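Kovadau to Bastotitz — ferry or bus?

tidepool_12
Going in December, one bag each plus snorkel stuff. Ferry is 20 hours, bus is way less but everyone says its rough. Which would you do?

marrowgate
Ferry. Did it with Restrepo last winter, cabin was fine, food was not. Bring your own.

slowlane
Disagree. Bus every time. 12 hours, two stops, done. Ferry left us sitting at the dock till 4 am

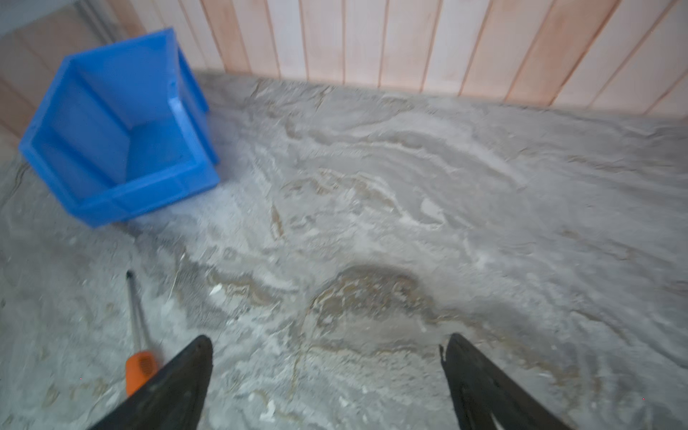 marrowgate
One late boat doesnt make the ferry bad. Mine left on time both ways. For the snorkel stuff get a hard plastic crate like the blue one in the pic — fins and masks go in wet, rinse it out after. Soft bags stink by day two.

slowlane
And where does a crate go on a bus lol

marrowgate
Thats why you take the ferry

tidepool_12
Ok leaning ferry. Is the Brondby office the only place for tickets?

kestrel2808
No, you can buy at the dock too. Cash only when I went. Get there early, the line is slwo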